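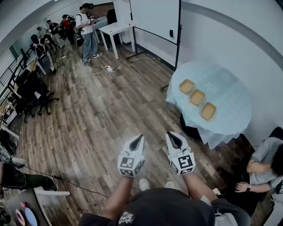 Rear-ended by a delivery van, adjuster already calling. What next?

pekik_rider
Posted Wednesday, 7:42 pm

Hi all, long time reader and first time posting! I got hit from behind at a red light on Jostby Road last week. The other driver was in a Firkeck delivery van and was very nice about it, gave me his info and waited for the police with me. My bumper is crushed and the trunk won't latch. I felt fine that night, but my neck has been stiff ever since and I finally saw a doctor yesterday (413 dollars before insurance, ouch).

Now the van company's adjuster has called twice and wants a recorded statement. She also offered 2000 to "wrap up the injury side." It's tempting! Do I have to talk to her?

T. Mengal
Posted Wednesday, 8:05 pm

Glad you're up and about! Please don't sign anything yet. You generally have no duty to give the other driver's insurer a recorded statement. Your own insurer is different, your policy probably says you have to cooperate with them, so call them first if you haven't.

And 2000 sounds nice until you need physical therapy. Once you sign a release you're done, even if an MRI finds something in February.

gravelpit70
Posted Wednesday, 8:31 pm

I'll disagree a little with Talha. I gave a statement after my crash, kept it short, and had a check in three weeks. Some people make these things way bigger than they need to be. If it's a stiff neck it's a stiff neck.

T. Mengal
Posted Wednesday, 8:40 pm

Happy it worked for you! But was yours a commercial vehicle? With a delivery van there can be a company policy, driver logs, maybe dash video. I'd want a letter sent asking them to keep all that before it gets recorded over.

gravelpit70
Posted Wednesday, 8:52 pm

No, it was a guy in a pickup. OK, fair point on the video. I still think a lawyer is overkill for a bumper.

Fotini Katsaros
Posted Wednesday, 9:16 pm

Oh, I have so much to say on this one! I went through it two years ago and the best thing I did was keep a notebook -- every appointment, every bad night, every mile to the clinic. It was 156 miles by the end and they paid for those too, which I never would have thought to ask for.

Also settle the car separately from the injury. They're two different claims, and you can get the bumper fixed now. Just read the property paperwork to be sure it says property damage only. I talked to a lawyer at Jiang for free, and she went over the whole letter with me.

pekik_rider
Posted Wednesday, 9:48 pm

You people are wonderful, thank you!! I called my own insurer's night line and opened a claim. Fotini, I'm starting the notebook tonight. Does parking at the doctor count?

Fotini Katsaros
Posted Wednesday, 9:55 pm

Mine did -- keep the receipts!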